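4. Putting your Clesau shelf unit together

Now that everything is out of the box and you've had a cup of tea, we can make a proper start. Please do read the whole section through once before you pick anything up.

1. Lay the two side panels flat, with the drilled holes facing you.

2. Push a dowel into each of the 8 small holes. A gentle tap is plenty.

3. Fit the bottom shelf first, then drive in the long screws until they are just snug. Set your electric screwdriver to its lowest speed.
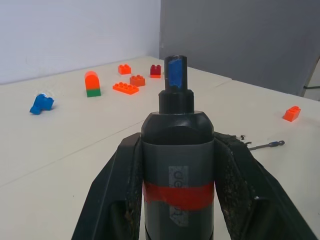 Fig. 5. Electric screwdriver, held upright

CAUTION: Stop as soon as the screw head sits level. Going further can split the panel, and we'd hate that for you.

4. Add the other shelves in the same way, working upwards, and leave the back panel until last.

Note: A good flat surface makes all of this so much easier (a big table is kinder to your knees than the floor!).

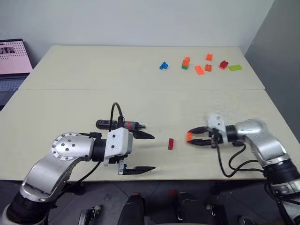 Fig. 6. Work surface with a pale top

5. Stand the unit up with a helper and fix the wall strap, as shown in section 5.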